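Flostano Hardware Board > Power and Cooling
Thread: Reusing an old PSU after a surge

batdale_rig
January 26, 2020
Lost the house supply for a moment during a storm and the desktop never came back. The standby rail reads normal, 12 V sags under load. Is the PSU worth recapping? It is 7 years old.

ohmsley
No. Replace it. Primary caps hold a charge after unplugging, and a new 424 W Panagiotou costs less than your time.

tinfoot
Disagree. Sag on one rail is usually the output caps. I have redone 6 units that way and they all still run.

ohmsley
Running is a low bar. Did you measure ripple under load?

tinfoot
On 4 of them, yes. All within spec.

kelp_relay
Before anyone solders, rule out the board. Lay the case flat, pull the add-in cards and test with the minimum connected. 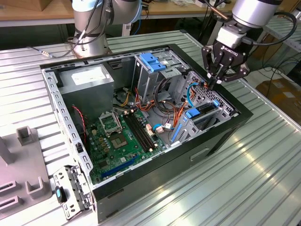

Check the socket for bent pins while you have access, then try a known good supply. If 12 V still sags, the load is at fault – usually a shorted VRM phase.

batdale_rig
Borrowed a supply from the Funanham repair shop. 12 V holds steady, so it is the PSU.

ohmsley
Then replace it.

tinfoot
Or recap it and keep it as a bench spare.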